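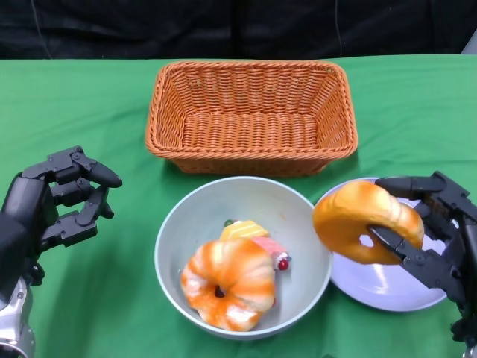 Thread: Getting wax out of a tablecloth before a church supper

ciltberg_jo
Candle wax on a cotton tablecloth, a spot as wide as my hand. Supper is in 3 days. I scraped off what I could with a butter knife. Iron or freezer?

Posted 9/28/25

H. Güneş
Freezer first, 15 minutes, then scrape again. After that, brown paper on both sides and a warm iron. Move the paper as it soaks up wax. No steam.

flarden66
I would skip the iron. It pushed the dye from a red candle right into my cloth and the stain is still there. Boiling water poured through from the back worked better on the next one.

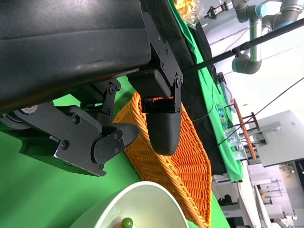
ekkachai_n
Boiling water is fine for white cotton. It shrank one of mine, so check the label first. Also look at anything else that was near the candle. Wax gets down into the weave of a wicker basket like the orange one there, and an iron is no use on that. I use a hair dryer on low and an old toothbrush.

flarden66
Low heat takes forever on wicker. I pick it out cold with a toothpick.

ekkachai_n
Cold picking snapped two strands on my bread basket. Your choice.

H. Güneş
Back to the cloth. What color was the candle? If it was white, the iron is safe. If it was colored, dab rubbing alcohol on the mark after the wax is gone, then wash as usual. Keep it out of the dryer until the mark is gone.

ciltberg_jo
Dark green candle. It's in the freezer now. I'll get the alcohol tomorrow.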